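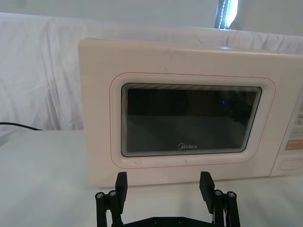
Budget request for a two-arm appliance station: spares, threshold and timing

Board: Equipment Planning and Purchasing
Status: Open

lab_planning_office

Our department is preparing its equipment request for the coming budget year and would appreciate comments from institutions that have already been through the process. The request covers one bench station with two robot arms, to be used for household appliance tasks. Opening and closing a countertop microwave is the first of these. The arms were purchased under an earlier grant and are not part of this request. What remains is everything attached to them or placed in front of them.

The items under review are as follows.

Spare fingertips and linkages for the grippers
Replacement wrist cables
One appliance for daily use and one held in storage
Backdrop fabric, power strip and table covering
A service plan for the second year

Our purchasing office allows a department to buy directly up to a limit of $2,000 per order. Anything higher must go through three written quotes, and in our experience that adds a full month. Dritell has quoted the spares package at $2,105, shipping included. Skiltura has offered a smaller package that falls under the limit but leaves out the wrist cables. We would like to place the order before the end of June, when unspent funds are returned.

Two questions for members. Is the smaller package sufficient for a first year of work? And has any institution been permitted to buy the cables on a separate order without objection from its auditors?

bench_and_budget

On the second question, please be careful. Our auditors treat two orders to the same supplier for the same station, placed in the same quarter, as a single purchase. Two orders to different suppliers were accepted, provided that each had its own written justification. I would put the Skiltura package on one form and buy the cables from whichever firm supplied the arms.

On the first question, I would want to know how many hours per day the station is expected to run. A station that operates two hours in the afternoon has very different needs from one that runs through the evening.

lab_planning_office

Thank you. The station is planned for four hours each day, from 9 a.m. to 1 p.m., with one operator present. The tasks are light. The arms approach the appliance, press the door release, draw the door open and push it closed again. Loads on the fingers are low, although the release requires a firm and repeated push in a small area, and we expect that motion to account for most of the wear.

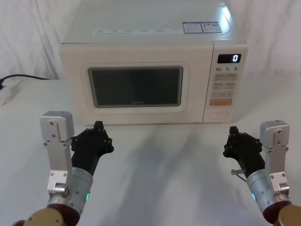
The remaining part of the plan concerns the second appliance. One member of our group believes it is an unnecessary expense and that a replacement can be ordered when the first one fails. I am inclined to keep it in the request. Appliance models are withdrawn from sale with little notice, and a change of model in the middle of a project means new positions for every button and a new door. The cost of storing one unopened box is small by comparison.

perumis_user_group

Our group operates under the Perumis equipment program and has kept a similar station for two budget years. We support the purchase of the second appliance without reservation. In our first year the release button on the only unit became slow to return, and the identical model was no longer offered by our supplier. Work stopped for five weeks while a different unit was approved, delivered and measured.

We do not agree with the low priority given to the service plan. It is listed last, and items listed last are the first to be removed when a request is reduced. A service plan should be written into the same line as the hardware it covers. We made this mistake with our own request and paid for a wrist repair out of the travel budget.

One further point on the bench itself. Please include cable routing in the table line. A power lead lying on the work surface is acceptable during setup, but our safety reviewer required ours to be clipped down before regular operation, and the clips and channel had to be purchased separately. 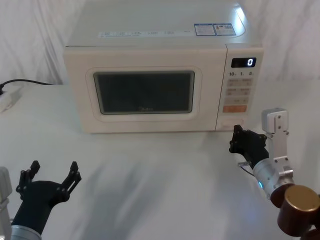

quiet_corridor

I must respectfully disagree with the advice on the service plan. We carried one with Chacko and did not file a single claim. The plan excluded fingertips, cables and anything described as a wear part, and those were the only parts we replaced. Before the department commits funds, it should request the list of exclusions in writing. If wear parts are excluded, the same money is better placed in a reserve.

bench_and_budget

A reserve is sound advice where the institution permits one. Ours does not. Funds without a named purchase are removed at the first review. A service plan, even a poor one, survives that review.

quiet_corridor

That is a fair point and I accept it for institutions with that rule. I would still ask for the exclusions.

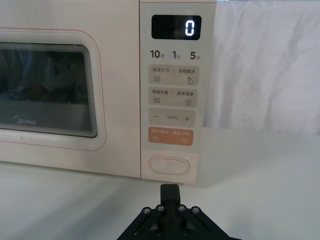
lab_planning_office

We have now requested the exclusions from both suppliers and will revise the order of the lines so that the service plan follows the hardware directly. The discussion has also raised a matter we had not budgeted for, namely the written task sheets. The panel on our unit is labeled in Chinese, with keys for such functions as microwave power and smart defrost, and the operators will need a printed translation at the bench before any task beyond the door is attempted. Translation will be entered as a separate small line, together with printing. The door release is a plain oval button at the foot of the panel and requires no translation, so the first phase can proceed without it.

perumis_user_group

Please have the translation checked by a second reader. Ours was not, and two keys were exchanged on the sheet for most of a semester.

We would also ask whether the second appliance will carry the same panel. Units sold under one model name may differ in labeling between markets, and the purchase order should state the version required.

lab_planning_office

The version will be stated on the order. The current position is that the Skiltura package goes forward as a direct purchase, the wrist cables go to the supplier of the arms with their own justification, and Dritell remains our second choice if the cables cannot be delivered by June. If any member has purchased wrist cables separately in the past year, the delivery time would be useful to us, as we have not yet received one in writing.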